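Back home and mostly on the couch

I got home from Brodach in October, a little over a week after my gallbladder came out, and I've had plenty of time to sit around since. The bus ride was the worst part. It's 40 miles and I felt most of the bumps. I held a pillow against my stomach, which my neighbor Sigita Toom had told me to bring, and it helped.

The first few days I slept in the recliner. Lying flat was fine but getting up from flat was not. Now I'm back in bed and only wake up once, usually when the cat wants in.

Food has been plain. Toast, rice, soup, a banana. I tried a fried egg too early and paid for it all afternoon. Coffee is OK if I keep it to one cup.

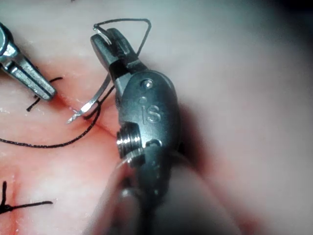

Stitching with surgical instruments, up close.

I'm walking every day. The loop past the Flerkholm mill is about 400 steps from my door and back, and I did it twice this morning. I'm not allowed to lift anything heavy for a few more weeks, so the firewood is still sitting in the driveway under a tarp.

The bill came too. My share is $726, less than I had set aside. I called to ask if I could split it up and the woman on the phone said yes without any fuss.

I go back to work part time next month, mornings only. Until then I have two library books and the rest of a jigsaw puzzle to get through. The sky is going slowly.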